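Kukbridge Records 2,000 Chair-Handling Examples for Poltari Training Set

Rodolstead, 25/02/2018 - Kukbridge has finished the first recording phase of Poltari, its program to collect examples of furniture handling for a learning system. The phase produced 2,000 recordings of people moving chairs at dining and banquet tables. Delivery of the annotated set to the Nieminen engineering group is scheduled for March.

Each recording is made from the head position of the person doing the task, with the hands and forearms in view. Operators receive a one-line instruction, such as "pull the chair out" or "set the chair square to the table," and carry it out at normal working speed. They are not told where to place their hands. Variation in grip is kept in the data, including cases where the two hands do different things on the same backrest.

Recording took place in 70 rooms. Room selection favored differences in floor surface, wall color, table covering and spacing between chairs. Tablecloths were left on where the venue normally uses them, as hanging cloth hides table edges that the system would otherwise use to judge distance.

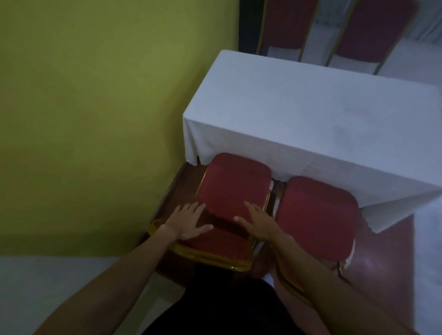 An operator handles a red upholstered chair at a table with a white cloth, seen from head height.

Annotation is done in two passes. The first marks the start and end of hand contact and assigns a task label. The second records the grip type for each hand separately. To date 809 recordings have completed both passes. Recordings in which the hands leave the view for over 200 consecutive video frames are set aside and do not count toward the total.

"The final position of a chair is easy to specify. How a person gets it there varies a great deal, and the model has to see that variation," said Buppha Sriwong, data lead for Poltari at Kukbridge. "We kept the slow attempts and the corrections. A set made up of clean runs trains a system that stops when a chair leg catches."

Nieminen will use the set to train a policy for a two-arm mobile platform intended for room setup work. Initial tests will be limited to single unstacked chairs on level floors. Stacking and work on stairs are outside the scope of this phase.

A second phase covering folding tables is in preparation. Venues in the Rodolstead area that wish to be considered as recording sites may contact the Kukbridge program office.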